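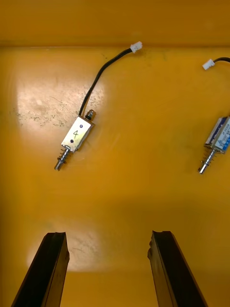 Hi all, and thanks to everyone who tried the new Omwood build over the past couple of weeks! I've read every one of your notes (some of them twice, Lev), and most of the small stuff is already fixed. Before I get to Do-yoon's question, a quick word on the cabinet version, because several of you wrote to me about it. The flippers on the Boiko table will be driven by push-pull solenoids, the kind with a spring around the plunger, and I've been writing numbers on them in marker so I can match each one to its line in the input settings. Number 4 is the left upper flipper, if you want to follow along in the config file. You don't need any of this to play on a keyboard or a pad, of course, and the table plays by the same rules either way.

Now, Do-yoon wrote:

> I love the new Pletby table but the multiball is way too hard to start. You need 35 ramp shots and I've only gotten there once, on a Saturday-length session that nearly cost me my dinner. My partner gave up at 12 or so. Could it carry over between balls? Also, is the tilt supposed to wipe the bonus completely? It feels harsh when you've been building it up for ten minutes.
>
> Do-yoon

I went back and forth on this one quite a bit. The count of 35 came from Covadonga's first design, when the ramp was wider and you could pretty much loop it all day long. Then we narrowed it in February and never touched the number, so that's on me. In the next build it drops to 20, and yes, your progress will carry over from ball to ball – I had thought it already did, but there's a reset in there that runs at the wrong time.

The tilt I'd like to leave alone for now. Losing the bonus is how the old tables did it, and I'm fond of that little sting. Siu-ming has suggested two warnings in place of one, and I think that's a fair trade, so let's try it and see how it feels.

One more thing for those of you on handhelds: the Bovport table is still dropping frames when all the lamps are lit. If you see it, please send me your settings file along with the model you're playing on. A short note about what was going on at the time helps too – which mode, how many balls, that sort of thing.

High scores will be kept when you update, but save a copy of the folder first anyway.

Warmly,
Dwynwen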